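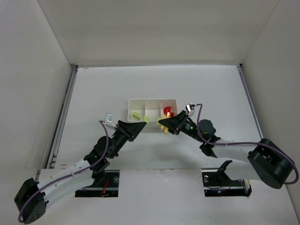 Reading time: 4 minutes

How does a remote control talk to a toy car?

You push a little stick forward with your thumb, and on the other side of the garden a toy car shoots off across the grass. There is no string between you and the car. There is no wire either. So how does the car know what you want?

The answer is radio. A radio-controlled toy has two halves that work as a pair. The half in your hands is the transmitter, which means "sender". The half inside the car is the receiver. The transmitter sends out a message, the receiver picks it up, and the car does as it is told.

What is a radio wave?

Radio waves are a kind of light that your eyes can't see. They are all over the place, carrying phone calls, music and messages from satellites. They can go through a cardboard box, a wooden door and a thin wall. You can't feel them or hear them.

They travel at the same speed as the light from a torch, so the message gets to the car long before you could blink. If a toy seems slow to answer, that is usually the motor or the wheels taking a moment to get going.

Turning your thumb into numbers

Under each stick on the transmitter there is a small part that measures how far you have pushed. A tiny computer chip reads that measurement and turns it into a number. Let's say the Govano, a simple beginner's car, uses numbers from 0 to 2,000 for its steering. All the way left is 0. All the way right is 2,000. If you push the stick a little to the right of the middle, the chip might read 1,186. Push it further and it might read 1,489.

The transmitter sends that number out through its aerial. The car catches it with an aerial of its own, which may be just a short piece of wire tucked inside the body. Then the chip in the car turns the front wheels to match.

This happens again and again, many times every second. That is why you can steer smoothly round a flowerpot. The car gets a new number each time your thumb moves, even if it only moves a tiny bit.

Very cheap toys do it in a simpler way. They have buttons in place of sticks, and the message is only "left", "right", "go" or "stop". These toys are easy to use but harder to drive neatly, as the wheels are either turned all the way or not at all.

Motors and servos

Most toy cars have one motor to make them go. It takes electricity from the battery and uses it to spin a rod called a shaft. Gears join the shaft to the wheels.

Steering needs something different. A spinning motor is no good by itself, because you want the wheels to turn a certain amount and then stay there. Better toys use a servo for this. A servo is a small motor with gears and a sensor in the same box. The sensor checks where the servo's arm is pointing, and the servo keeps moving until it is in the right place. A toy boat such as the Bunusa uses one to move its rudder, and a toy plane may have several.

Why don't two cars get mixed up?

Suppose you and a friend both have the same car, a Rovar, and you race them in the park. Your transmitter doesn't move your friend's car. Why not?

When you first set up the toy, you do something called pairing. The transmitter gives the car a secret code, a bit like a name. After that, every message starts with the code. Your friend's car hears your messages too, but the code is wrong, so it takes no notice.

Older toys didn't have codes. They used different radio channels, and if two people picked the same one, both cars went wild.

What happens when it goes too far?

Radio waves spread out as they travel, so the message gets weaker the further it goes. A toy with 19 metres of range will stop listening somewhere past that distance. Walls, hills and wet hedges can make the range shorter.

A well-made toy has a plan for this, called a failsafe. If no message arrives for a short time, a car or boat turns its motor off. A small drone like the Liao will come down gently where it is.

Try it yourself

Ask a grown-up to help you find a quiet, open place away from roads. Put the car on the ground and stand next to it. Walk slowly backwards, tapping the control every few steps. Mark the spot where the car stops answering. Now try it again with the car behind a tree, or with the transmitter pointing a different way.

Words to know

Aerial: a wire or rod that sends out or picks up radio waves.
Failsafe: what a toy does when it loses the signal.
Pairing: teaching a transmitter and a toy to know each other.
Servo: a motor that moves to a chosen position and holds it.

Page last checked May 25, 2022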